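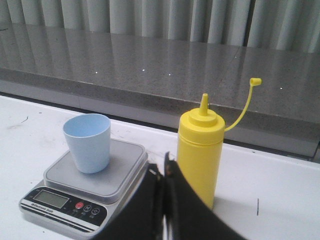

6 Weighing station: layout and rules for bottle handling

6.1 Scope

Section 6 applies to any Erano arm fitted with a two-finger gripper and used to pick up a squeeze bottle and hold or tip it over a receiving cup. It sets out the fixed layout, the checks made before the arm is enabled, and the conduct of a run. The receiving cup stands upright on the platform of the scale, with the bottle on the table to one side and not on the platform. Where the bottle has a tethered cap, the cap hangs open at the side of the nozzle and the fingers approach low on the body, clear of the strap. The cup may stand off centre provided that its whole base is on the flat part of the tray.

Cell wiring, the emergency stop circuit and user accounts are covered in Sections 2 to 5. Do not begin Section 6 until the stop circuit has been signed off on Form 304.

6.2 Setting up the scale

1. Wipe the table and the underside of the scale. Scuffs in the table surface are acceptable. Loose grit is not.

2. Place the scale with its control panel facing the operator's side. The power button must be within reach from outside the marked arm area.

3. Press each corner of the platform in turn. If the scale rocks, move it to a flatter part of the table. Do not pack the feet with paper or tape.

4. Switch the scale on and select grams.

5. Place the 100 g check mass at the centre of the platform. The reading must be within 2 g. If it is not, remove the mass, switch the scale off and on, and repeat once. After a second failure, replace the batteries or the scale.

6. Remove the check mass, place the empty cup and tare.

Note: Kitchen scales commonly switch themselves off when left idle. A tare made before the arm was homed should be treated as lost. Repeat step 6 immediately before the run.

CAUTION: Never reach for the scale buttons while the arm is enabled, even if the arm is not moving. Put the arm into hold, confirm hold on the pendant, and then reach in.

6.3 Preparing the bottle

1. Use only plain water or the dry test fill supplied by Trerstead. Food products, oils and cleaning fluids are not permitted at this station.

2. Screw the top down by hand. Invert the bottle over a sink and check for leaks at the thread.

3. Dry the outside of the body.

4. Decide whether the cap is to be open or closed and enter it on the run sheet. The cap state must not be altered between runs of the same batch.

5. Stand the bottle upright, leaving at least 20 mm between the bottle and the scale body at the nearest point.

Note: If the cup or bottle is changed for one of another colour or shape, start a new batch. Do not edit the existing entry.

6.4 Carrying and holding over the cup
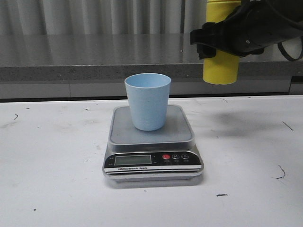
The carry height is the height at which the arm may move sideways with a bottle in the fingers. It is set for each cell by the responsible person (at Cindurska, Shufen Feng) and stored under that person's account. At carry height the whole of the bottle, including its rounded lower end, stays well above the scale, as it does where the gripper comes in from the right and holds the yellow container above and to the right of the cup. The gripper cable must be given enough slack to loop freely at this point without drooping towards the table. A display with no digits showing is a reason to stop and repeat 6.2, steps 4 and 6, before any reading is entered.

1. Enable the arm at reduced speed.

2. Close the fingers on the body of the bottle. Do not grip the nozzle or the screw top.

3. Lift vertically to carry height before any sideways movement.

4. Move towards the cup and pause short of its rim. Check the grip by eye.

5. Continue to the hold position. Tip only if the run sheet calls for it.

6. Return by the same path. Lower vertically and open the fingers only when the bottle is resting on the table.

7. Put the arm into hold. Read the scale and write down the figure as shown, without rounding.

CAUTION: If the bottle slips in the fingers, do not tighten the grip while it is over the scale. Move it back over the open table at the same height, lower it and start again.

CAUTION: If liquid reaches the scale, press stop, isolate the arm and remove the scale from the table before drying it.

6.5 Runs to be rejected

Reject the run and mark it R on the sheet if:

- the fingers, the cable or the bottle touched the scale or the cup;
- the scale was moved, switched off or tared again after the start;
- a hand entered the arm area with the arm enabled;
- the cap state differs from the sheet.

Rejected runs are kept with the batch. They are not deleted or recorded over. A run rejected for a hand in the arm area must also be reported to Danilo Aquino on the same shift.

6.6 Revision

Issued Saturday, August 4, 2018. Prepared by Vy Trình, checked by Sadao Miyazaki. Replaces the loose sheet previously kept at the cell. Next review: September.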